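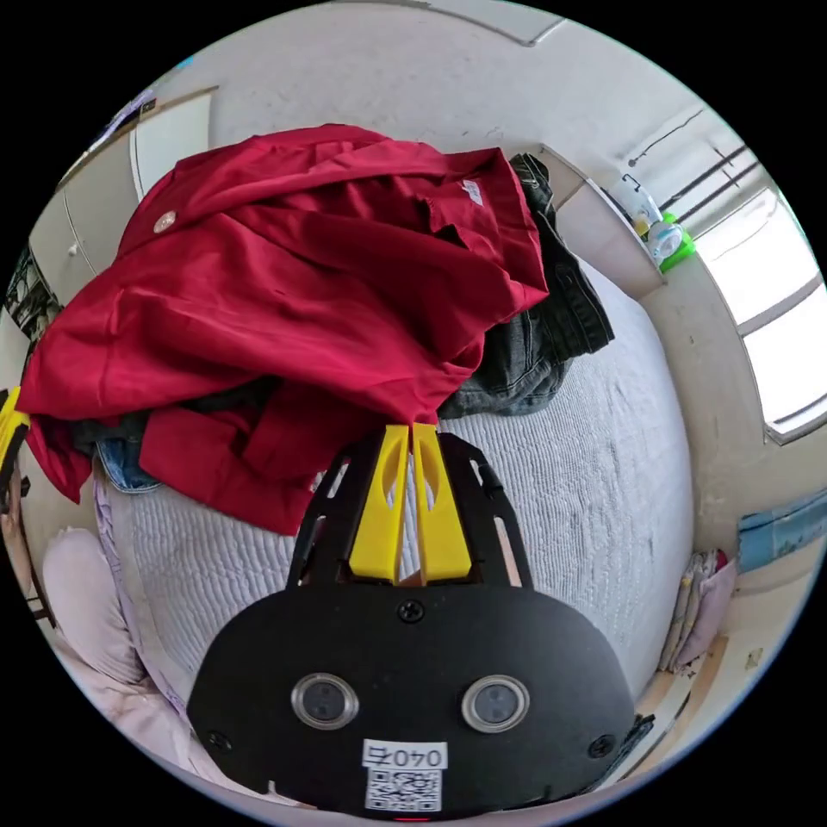

Do you like folding laundry? I don't. I'm Sanne Schouten, and I help run the after-school robotics club at Anden Middle School, and my own clean clothes sit on a chair until I've worn them all again. So when our club had to pick a project in January, I voted for the one where a robot learns to pick up clothes. I figured I'd get something out of it!

It's much harder than it sounds. Let me show you why.

Why are clothes so tricky?

Grab a pencil. Now grab a T-shirt. The pencil stays the same shape the whole time, right? You can hold it in the middle or at the end and it's still a pencil. The T-shirt does whatever it wants. It droops, it twists, it hides one sleeve under the other. If you drop it ten times, you'll get ten different shapes.

People who work on robots call things like pencils and cups "rigid." Clothes, towels and blankets are called "deformable," a long word that means they change shape when you touch them. Robots are pretty good with rigid things. Deformable things still give them a lot of trouble.

And then there are piles. Look at a red shirt or jacket lying in a heap with some dark jeans. You can tell right away which part is red and which part is jeans, and you know that a sleeve is a sleeve even when it's all bunched up. You've been looking at sleeves your whole life. A robot has never worn one.

So how do you teach it?

You show it — over and over and over. Our club uses a gripper that you hold in your hand. We named ours Mustar, because its two fingers are mustard yellow and Elango ran out of room on the name tag. There's no robot arm on it. You are the arm! You reach out, close the fingers on something, lift it and put it down where you want it. While you work, a camera on the gripper records what's in front of it.

Each time you do a job from start to finish, that's called a demonstration, or a demo for short. Later on, a computer studies the demos and looks for patterns. When the fingers were next to an edge of cloth that looked like this, what did the person do? Which way did they move? When did they squeeze?

Our goal is 300 good demos. So far we've recorded 467, which sounds like we finished ages ago, but only 138 of them were good enough to keep. Yep. The rest went in the trash. Sometimes the person's other hand got in the way, or they moved so fast that everything was a blur. I did a whole batch with my thumb over a lens. Please don't tell Rongrong, she thinks it was a software problem.

What makes a good demo?

Rongrong Qin is in eighth grade and she's our checker, so I asked her. She says to go slower than you want to, and to touch the cloth with just the tips of the fingers before you close them. If you shove the whole gripper into the pile, you come up with two or three things at once, and then the computer learns to grab everything.

She also wants us to make a new mess every time. At first we kept laying the clothes out in the same neat way, and Dehua Yin pointed out that we were teaching the robot to clean up one single pile. Now we do it at home too, on beds and couches and floors, with any clothes we can find. Different rooms have different light and different stuff in the background, and the robot needs practice with all of it. (My brother asked if his bedroom floor counts. It does. It's a gold mine.)

Does it work?

Kind of! We have a little robot arm at school called Trellex, and it has the same kind of yellow fingers. In September 2024 we let it try for the first time with what it had learned. It picked up a sock. Then it picked up the same sock again. On the third try it went for a shirt, pinched the collar, lifted it up nice and high and let go too soon, so the shirt landed on Dehua's head. We cheered anyway.

Our coach, Sharada Mathew, says it let go early because a lot of us were letting go early in our demos. It copied us, mistakes and all. So now we're redoing the "put it down" part, and everybody has to wait until the cloth is touching the basket before opening the fingers.

Try it yourself

You don't need a gripper for this one. Get two wooden spoons or a pair of kitchen tongs and drop three pieces of clothing in a heap on your bed. Close one eye. Now pull out just one piece without moving the others, using only the tongs. Then mess the pile up and try again.

Write down where you grabbed each time. Was it a sleeve, a corner, a fold in the middle? Did you get only one thing? After a few rounds, trade with a friend or your little sister and see if she can do it just by reading your notes. Mine couldn't, and she was pretty mad about it, but her notes were better than mine and we're using some of them in club next week.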